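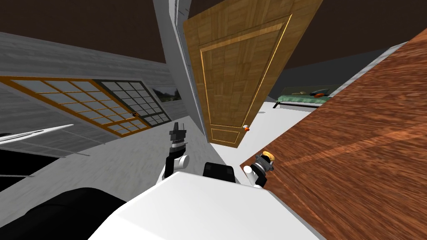 I met Sabina Krajčí at Kollska, the small lab she runs on the upper floor of a former shoe warehouse, and the first thing she did was apologise for the biscuits. The second thing she did was tell me that most of her robot's working life is spent in houses that don't exist.

"We've got 264 rooms now," she said, rather proudly, scrolling through a long list on her laptop. "Every one of them lives on a hard drive. I've never had to hoover a single one!"

Krajčí's group works on what she calls looking before reaching. The robot is a two-armed one with a gripper on each side, and in simulation it gets dropped into a furnished room and asked to find something small, go to it and pick it up. Plenty of people do that. What her team has been fiddling with is the moment before the arms do anything at all. Their method, which they've named Ollel (I asked twice and got two different stories about why), makes the robot stop and compare what it sees now with what it saw a moment ago, and only then choose an arm.

"It's what you do when you walk into a kitchen you don't know," she told me. "You have a look about. You don't stick both hands out in front of you and hope."

I wondered about the angle. Everything leans in the pictures on her screen - walls, windows, doors, the lot - and after ten minutes I'd caught myself tipping my head like a spaniel. Krajčí says they vary the tilt of the view from run to run, and that the steep ones are her favourites.

"If you only ever train on nice level views, the software learns that doors go straight up and down. Then somebody mounts the camera a bit squiffy on the real machine and it falls to bits. So we tilt things, a lot more than you'd ever get in real life. Slamet thinks I go too far."

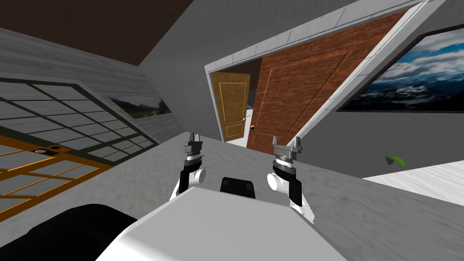
Both grippers open and empty, with the green leaf-shaped object over by the pale slab.

Slamet Pattinasarany does think she goes too far, and was happy to say so when he came in looking for a charger. He builds the rooms. He's also the one who picks the small things that go in them, and he has strong views on leaves.

"A leaf is horrible," he said. "It's thin, it's pointy, it lies flat, and half of it can be in shadow. Give me a ring any day. You can get hold of a ring. But Sabina wants leaves, so there are leaves."

So does it work? I'd been sent the write-up beforehand and had got properly stuck in the tables, so I asked Krajčí to give me the short version. They ran 595 trials with the pause and the same 595 without it, matching the room and the starting position each time. With the pause, the robot picked the more sensible arm more often, and it bumped the furniture less. The gain was biggest in the most tilted views, which pleased her no end. In the level views there was hardly any difference, and she was quite firm that I should print that too.

"People leave that bit out," she said. "If your camera's straight and your room's tidy, you might not need us. Fine! But I'd like them to know."

The catch is time. Each pause costs 2 seconds, and that adds up when a robot looks again every time it moves. Sekar Tuhumury, the group's newest member, has been trying to get it to skip the pause when nothing much has changed. She walked me through it with a pen and the back of a parking receipt, and I followed nearly all of it.

"Doors are my problem," she said. "A door standing open with another door behind it - is that one thing or two? Is it somewhere to go? We get it wrong in ways that look really daft on the replay." 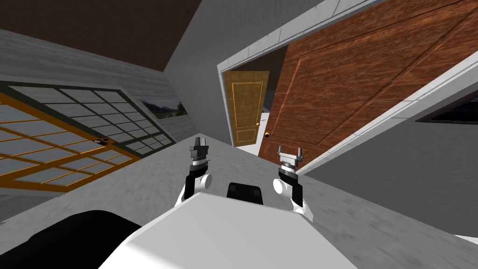

What comes next

The next stage is a real flat. A housing firm called Jorkham has promised them the use of one, and Qistina Rahman, who looks after the hardware, has already been round with a tape measure. She wants to begin with 100 runs in a single room and no tilt at all, then loosen the camera mount bit by bit. Krajčí would rather start with it crooked. When I left they were still going back and forth about it, and Pattinasarany had found his charger and was asking whether the flat would come with any houseplants.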